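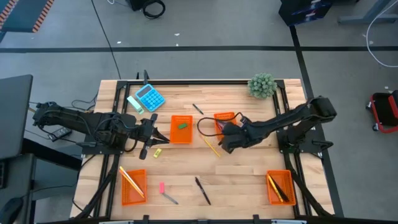 Figure 4-1. Orange mesh baskets and office supplies on a wooden tabletop.

Section 4. Setting Up Supply Locations and Reorder Points

Rultora Stockroom keeps track of supplies by location. A location can be a room, a cabinet, a shelf or a basket. You must create at least one location before you can add items. Complete Section 3 (User Accounts) first. Only users with the Manager role can see the Locations menu.

4.1 Before you begin

You will need:

Your site code, printed on the welcome letter
A label printer, or a sheet printer loaded with 10-up label stock
A list of the rooms and cabinets where supplies are kept

If you are moving from an older Rultora release, export your item list before you go on. The export file must be saved as CSV. Spreadsheet files in other formats are rejected at step 5 of the import.

4.2 Creating a location

1. Sign in and select Setup, then Locations.
2. Select New. A blank location form opens.
3. Type a name in the Name field. Names can be up to 128 characters and may contain spaces. Slashes and commas are not allowed.
4. Choose a type from the Type list: Room, Cabinet, Shelf or Basket.
5. If the location sits inside another one, choose the outer location in the Parent field. Leave this field blank for rooms.
6. Select Save. The program assigns a location number, starting at 100.

Note: Location numbers are not reused. If you delete location 100 and create a new one, the new location takes the next free number.

Repeat these steps for every location on your list. Enter rooms first, then cabinets and shelves, then baskets. A parent has to exist before you can pick it.

4.3 Printing labels

1. From the Locations list, check the box beside each location you want to label.
2. Select Print Labels.
3. Choose the label size. The small size fits shelf edges and basket tags. The large size is meant for doors.
4. Load the label stock and select Print.
5. Scan one label with the handheld scanner. The screen should show the location name. If it shows Error 946, see 4.7.

Mesh and open-weave baskets do not hold adhesive labels well. Use a hanging tag and a cable tie, and trim the end of the tie.

Caution: Do not run a partly used label sheet through a laser printer. Loose labels can peel off inside the printer and stick to the drum.

4.4 Adding items to a location

1. Select Items, then New.
2. Type the item name and choose a unit (each, box, pack or ream).
3. In the Location field, scan the label or type the location number.
4. Enter the quantity on hand.
5. Select Save.

An item can be kept in more than one location. To add a second location, open the item, select Add Location and repeat steps 3 and 4. The total on the item page is the sum of all locations.

Small items such as paper clips and push pins should be entered by the box. Open boxes are left out of the count.

4.5 Setting reorder points

The reorder point is the quantity at which the program places an item on the purchase list. It is set for the item as a whole and applies to the total across all locations.

1. Open the item and select the Reorder tab.
2. Enter the reorder point.
3. Enter the order quantity.
4. Choose a supplier. If the supplier is not listed, ask a user with the Purchasing role to add it.
5. Select Save.

Set the reorder point to cover normal use for the time it takes an order to arrive. With a new item, use your best guess and look at it again after the first two orders. Offices with a school-year schedule often raise their reorder points in January and lower them again for the summer.

Note: The purchase list is a draft. Nothing is ordered until a user with the Purchasing role approves it.

4.6 Moving and removing locations

To move a basket or shelf, open the location, change the Parent field and select Save. Items inside move with it. The label stays valid and does not have to be reprinted.

To remove a location, it must be empty in the program. Transfer the items to another location or set their quantities to zero, then select Delete.

Caution: Deleting a location also deletes its count history. Export the history first if your office keeps records for audit.

4.7 Problems and fixes

Error 946 when scanning a label. The site code in the label does not match the scanner. Dock the scanner, select Sync, and scan again.

Location missing from the Parent list. The location was saved as a basket. Baskets cannot contain other locations. Change the type to Shelf.

Item does not appear on the purchase list. Check that a supplier is set on the Reorder tab.

Section revised 5/19/24. Corrections to this section may be sent to Venla Pitkänen, Documentation, Skelgate office.

Continue to Section 5, Cycle Counts.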